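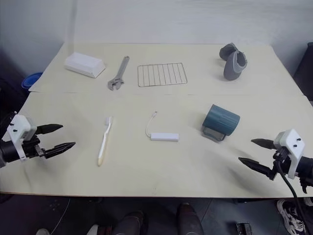 图1 第二讲用的桌面:纸盒状白盒、活动扳手、金属网架、灰色软物、深青色杯子

第二讲 桌上的东西怎么看、怎么记、怎么收

上次课下课以后有好几位同学来问我,这门课到底算整理课还是算观察课。我想了一路,觉得两个都算吧。课表上写的是“家用物品的辨认与归置”,名字是教务那边起的,我自己一直管它叫“桌面课”,因为我们大部分时间真的就是围着一张桌子转!讲义我照旧按自己讲课的顺序写,有点啰嗦,大家挑着看,考核要用的部分我会在后面单独提醒。

先说没讲完的。第一讲留了一个尾巴,就是“先看再动”。有同学觉得这四个字太简单了,不值得花半节课。可是我发现大家一坐到桌边,手比眼睛快得多,东西还没看全,杯子已经扶起来了,扳手已经塞进抽屉了。等我问“刚才杯子的把手朝哪边”,一屋子人看着我。所以这一讲还是从看开始,请多忍一会儿。

一、这一讲的五件东西

先看图1。浅奶黄色的桌面,中间横着一道细缝,把桌子分成远的一块和近的一块,远的那块窄些,近的那块宽些。请大家记住这条缝,等会儿要拿它当坐标用。

五件东西里,有两件大家一眼就能叫出名字:扳手和杯子。网架多半也没问题。剩下那两件,一个白盒子,一个灰色的软东西,就要费点口舌了,而这两件恰好是我最想讲的。

我们记录的时候分三层,请抄在笔记本第一页:

第一层,能确定的。形状、颜色、朝哪边放、在缝的哪一侧。
第二层,能叫出类别但叫不准的。可以写“盒子”“软物”“架子”,后面打一个问号也行。
第三层,猜的。猜测写在页边,用铅笔,别混进正文里。

我自己当年学做库房登记的时候,最丢脸的一次就栽在第三层。我把一个垫子登记成了帽子,字写得还特别工整,后来的人拿着单子满屋子找帽子,找了一个下午。从那以后我写单子,拿不准的就老老实实写“灰色,软,有开口”,难看一点没关系。

二、逐件讲讲(顺序是我讲课的顺序,跟摆放没关系)

活动扳手

先讲它,因为它最好讲。银灰色,一头是开口的钳口和调节的部分,另一头是圆的,上面有一个小挂孔。这个小孔我每年都要夸一遍。有孔就意味着它可以挂,能挂的工具我几乎从来不建议平放在抽屉里。抽屉里的扳手会滑,会压在卷尺和螺丝盒上面,你要用的时候永远在最底下。墙上钉一颗钉子,孔往上一套,事情就完了。

当然也有同学说租的房子不让钉钉子。那就用粘钩,但粘钩要看承重,扳手这种实心金属的东西比看上去沉,买的时候包装上的数字请认真看一看,别像我一样半夜被“咣当”一声吓醒。

记录扳手,除了颜色和长短,要写钳口朝哪边。图1里它的长柄往上偏右指,钳口在左下方,离那道缝很近,在缝的远侧。写成一句话就够了:“扳手,缝远侧,钳口左下,柄向上偏右。”你看,十几个字,换个人来也能把它原样摆回去。

活动扳手的保养我在这里顺便提一下,不考。调节的那颗蜗轮最容易藏灰,拿旧牙刷刷一刷,点一滴机油,来回拧几下,再用布把多余的油抹掉。油别多,多了沾灰更厉害。收之前把钳口合到很小,这是我的习惯,省得张着嘴勾住别的东西。

杯子

深青色,躺着的。杯身上有浅浅的竖纹,顺着杯身的长度走,把手宽宽的,偏灰,在靠近我们这一侧,挨着桌面。

讲杯子之前先做个小调查:你们家里的杯子都怎么放?我问过几届学生,答案五花八门,杯口朝上的、杯口朝下的、挂着的、一个套一个摞起来的。摞起来的那几位我要说两句,带把手的杯子摞两层我还能接受,再往上真的不行,底下那个抽不出来,一着急上面的全翻。

杯子横躺在桌上,归置的时候第一步是扶正,这个没有争议。有争议的是用哪只手、抓哪里。我的建议是握杯身,别去提把手。躺着的杯子,把手往往压在下面或者贴着桌面,从把手那里硬抬,杯身会先转一下再起来,磕到桌沿的概率就高了。握住杯身中段,稳稳地立起来,然后再看把手朝哪边,该转就转。

放进柜子的时候,我要求全班统一把手朝右,开柜门一看整整齐齐,拿也顺手。左撇子的同学在自己家里当然可以朝左,课上练习请迁就大家一下,谢谢!

杯子怎么洗我不讲了,那是隔壁清洁课的内容,我讲过一次,被隔壁的老师笑着提意见了。

金属网架

长方形,平放着,四角是圆的,一排细细的条从远侧通到近侧,中间有一根横的把它们串住。桌面的奶黄色从条与条之间透出来。

这种架子特别有意思,它的用途你光看是定不下来的。晾饼干可以,垫热锅可以,放在托盘里沥水可以,小烤箱里也有长得差不多的。所以在“用途”那一栏,请大家写“待定”,等问过主人再填。有同学不服气,说老师这不就是晾架吗。可能是,可能不是,单子上写“金属网架”四个字,哪种情况都不会错。

收网架有个老问题:平着放占地方,竖着放又会倒。我家的办法是把它跟砧板、烤盘一起竖着插在柜子里,用文件架隔开。就是办公室里那种插文件的架子,很便宜,放在厨房比放在书桌上好用多了(我书桌上的那个早就被征用了)。没有文件架的,用两根伸缩杆竖着撑在柜子里也行,间距比网架稍宽一点就好。

擦网架要顺着细条擦,别横着擦。横着擦的时候抹布会卡在条之间,越扯越紧,细一点的条会被你扯弯。条弯了以后平放就会翘角,放杯子、放盘子都晃。

记录网架的方向比较容易偷懒,大家往往写一个“平放”就过去了。图1里的网架有一点点歪,右边比左边略高一些,歪得很轻。这么轻的歪要不要写?我的标准是,如果你拿一把尺子沿着桌边比一下就能看出来,就写,写“略斜”两个字。写了没坏处。

白盒子

好,讲到难的了。长方形,白色,边是斜的,斜着摆在桌子左上方,短的一端朝右,那一端看上去灰一点。上面没有读得出来的字。

关于这个盒子,上一届学生交上来的作业里,我见过“肥皂盒”“首饰盒”“充电器盒”“药盒”,还有一位写了“可能是豆腐”。豆腐那位我给了很高的分,因为他后面老老实实写了“可能”两个字。

没有字的盒子怎么登记?我教大家一个顺序:先写颜色,再写形状,再写有没有特别的边或者角,然后停笔。“白色长方盒,斜边。”材料别写,除非你摸过。里面装了什么更别写,除非你打开过。我在图注里写了“纸盒状”,严格按我自己的规矩,这三个字就属于第三层,该用铅笔写在页边。请大家把它划掉,改成“白色盒子”。讲义发出去以后我才看见,就留着给你们当改错练习吧。

归置没有标签的盒子,我有一条铁规矩:当天贴标签。贴一小条纸胶带就行,写上内容和月份,比如“备用纽扣,七月”。月份比很多人以为的有用,隔一年翻出来,看见月份你就知道该不该留。我家以前有一个抽屉专门放没有标签的白盒子,每次找东西都要全部打开一遍,打开一个失望一次,后来下了狠心,一个晚上全贴了,世界清净。

盒子的摆法,能靠边就靠边,长边贴着抽屉的长边,不要斜着放。斜着放的盒子在抽屉里会生出两个三角形的空当,什么都塞不进去,白白浪费。这个道理画在纸上特别清楚,大家回去可以画一画。

灰色软物

最后一件。灰色,看上去软软的,两个圆鼓鼓的部分连在一起,左上那个颜色深一些,看着小一些,右下那个大一些,开口的边是浅灰的,底下圆圆的、颜色深。两部分在靠上的地方窄窄地接着,大的那一头有个敞开的口袋一样的开口,朝上偏右。

我听到下面有人说“是拖鞋吧”,也有人说“是耳罩”“是手套”。都先放在页边。我们来想一想:它有开口,它看上去软,它有两个鼓起来的部分。光凭这三条,我们已经能决定怎么收它了,连名字都不需要。

有开口的软东西,收之前把手伸进去摸一圈。硬币、发夹、揉成团的纸巾,都爱待在这种地方。摸完以后开口朝上或者朝外放,方便看见里面,也方便透气。

看上去软的东西不要压在硬东西下面。扳手压在软物上,过一个月你再看,会有一个扳手形状的印子,很有纪念意义,但是恢复不了。软的单独放,或者放在最上面。

两部分连在一起的,拿的时候托住大的那一半,别拎着中间窄的地方。接头的地方通常最不结实,缝的也好,粘的也好,拎得多了就松。

颜色上请注意,这件东西不止一种灰。写单子时写“灰,深浅不一”,或者像我上面那样分部分写。只写一个“灰”字,和别的灰色东西放在一起就分不开了。

三、缝的用法

前面说过请大家记住那条缝,现在来用它。

给物品定位,新手最爱写“在中间”“在旁边”。旁边是哪边?中间是谁的中间?我坐在桌子这头写的“左边”,到了对面同学那里就成了右边,两个人对着单子吵了半节课,真有这样的事。

所以课上统一:人站在近侧,面朝远侧,左右以此为准。有缝就先写缝的远侧还是近侧,再写左中右。图1里,杯子在近侧,中间偏右,其他几件在远侧。这样一写,五个东西里有四个已经分到一堆去了,剩下杯子单独一堆,记起来特别轻松。

没有缝的桌子怎么办?随便找一样不会动的东西当线:桌布的花边、木纹、墙角、窗框的影子(影子会跑,下午的课不要用影子,我吃过亏)。实在没有,拿一段线绷在桌上,两头用胶带一粘,用完揭掉。

还有一点,缝本身也要照顾。桌面有缝,收拾完请沿着缝擦一遍,拿一张薄卡片包上湿布,顺着缝走一趟。面包屑、铅笔屑、糖粒都喜欢钻进去。擦缝的时候从一头擦到另一头,一气到底,不要来回蹭,来回蹭只是把碎屑往里推。

小东西不要放在缝上。针、小螺丝、耳环后面的小塞子,一放一滚就进去了。工具类的可以放在缝附近,但别横跨着放,跨着放底下不平,写字或者切东西的时候会跟着晃。

四、归置的先后

看完了,记完了,终于可以动手了!大家憋坏了吧。

动手的顺序我一般这样安排:

先立杯子。躺着的圆东西会滚,它排第一位。
再收扳手。金属的、硬的、有分量的,早点离开桌面,后面的动作就放心了。
接着是网架。平的东西占面积,一拿走桌面立刻宽了一大截,心情也会好。
然后是白盒子,看一眼、贴标签、放进抽屉。
软物留到最后,它不怕等,也不怕碰。

有同学问能不能先收盒子再收网架。能。我这个顺序是按“会滚的、会砸的、占地方的、要想一想的”排的,你家里要是有小朋友或者猫,把扳手提到第一位我也没意见。顺序可以改,改了要在练习单上写一句为什么改,我喜欢看这个,有些理由比我的好。

关于收到哪里去,这五件东西其实要去四个地方:杯子去餐柜,扳手去工具墙,网架去厨房竖格,盒子和软物看内容和主人的意思。它们在日常生活里本来就很少住在一起,可是偏偏总会在同一张桌上碰面。我家餐桌就是这样,什么都往上放,吃饭前五分钟全家一起大搬家。

我建议每家准备一个“过路筐”。要去别的房间的东西先放筐里,收完一张桌子再端着筐走一圈,省得为了一把扳手跑一趟阳台,回来又为了一个盒子跑一趟卧室。筐不要太大,太大了就变成第二张桌子,东西进去就不出来了。我第一个筐就太大,现在用来装毛线。

筐每天要清空,睡前清。隔夜的筐第二天早上看着特别不顺眼,然后你就不想看它了,然后它就满了。

五、几个大家常问的

墙上有痕迹要不要记?图1左上方的墙面有一道淡淡的、颜色略深的竖痕,挨着桌子远侧偏左的地方结束。登记桌面物品的时候,墙不算,但我鼓励写进备注。以后有人问“这道印是什么时候有的”,翻一翻单子,至少知道写单子那天它已经在了。备注写“墙面左上有浅竖痕”就好,成因不要写。

浅色桌面好还是深色桌面好?做练习的话我偏心浅色。浅色桌面上灰的、蓝的、金属的都看得清,杯子旁边的一点影子也看得清。白盒子稍微吃亏,好在奶黄和白还分得开。深色桌面看灰尘倒是一绝,每周都能吓自己一跳。

要不要拍照代替写单子?可以拍,拍完还是要写。照片能留住样子,但是写的时候你才会逼自己决定“这到底叫什么”。而且照片存在手机里,半年以后你根本找不到,单子贴在柜门里面,伸手就能看见。

颜色叫不准怎么办?比如这个杯子,有人写蓝,有人写绿。我写“深青”,你写“蓝绿偏深”,都对。拿不准的时候写两个字比写一个字安全。只写“绿”,过几天别人拿着单子去找,可能就从它跟前走过去了。

东西的尺寸要不要写?没有尺子就不写。目测的数字写上去看着特别像真的,别人会当真。可以写比较,“盒子比杯子长”这样的话,要站在桌边两件并排比过才写,隔着半张桌子看出来的不算。

做完一张桌子要多久?看人。我不掐表,也请大家不要互相比快。

六、课堂练习

两人一组,共用一张桌子。甲摆乙记,摆好以后乙写单子,写完甲把东西全部打乱,乙只看自己的单子重新摆一遍。摆完两个人一起找差别。然后换过来。

摆的人请厚道一点。上次有一组摆的人把十几支一样的铅笔撒了一桌,记的人差点退课。东西要互相不一样,里面至少有一件是叫不准名字的,至少有一件是躺着或者斜着的。

单子的写法照下面这个样子,我用图1做了示范:

白色长方盒,斜边。缝远侧,左。斜放,短端朝右。无可读文字。
活动扳手,银灰。缝远侧,盒子右边。钳口左下,柄向上偏右,柄端有孔。
金属网架,长方,圆角。缝远侧,偏中间,扳手右边。平放,略斜。用途待定。
软物,灰,深浅不一,两部分相连。缝远侧,右。大的一头有开口,朝上偏右。
杯子,深青。缝近侧,中间偏右。横躺,一端朝左上,一端朝右下,把手在近侧。

大家对照一下会发现,每一行都是先说是什么,再说在哪里,再说怎么放。顺序固定下来,写起来快,看的人也快。我批作业的时候最怕一行一个写法,看到第三行就得回去看第一行。

练习做完请把单子折好夹在讲义里,下次课要用,我们会交换着看。交换的时候不许解释,只能让单子自己说话。有人一听不许解释就紧张,别紧张,第一次谁都写得漏洞百出,我那张把垫子写成帽子的单子现在还夹在备课本里呢。

七、作业

回家挑一张桌子,餐桌、书桌、床头柜都可以,不要提前收拾。提前收拾过的我看得出来,真的看得出来,没有哪家的床头柜上只有一本书和一盆多肉。

写一张单子,格式同上。写完再收,收的时候记下你的先后顺序,和我的不一样就写一句理由。最后挑一件“叫不准名字”的东西,给它写一小段,只写第一层和第二层,第三层写在页边。

字数不限,写满一页纸就很好。星期三上课时交,手写或者打印都行。手写的同学请把“左”和“右”写清楚,这两个字写潦草了长得太像,我已经因为这个把一位同学的台灯摆到窗户外面去了。

下一讲我们讲抽屉。请每人带一个抽屉来,拔不出来的带张画也可以,里面的东西原样别动。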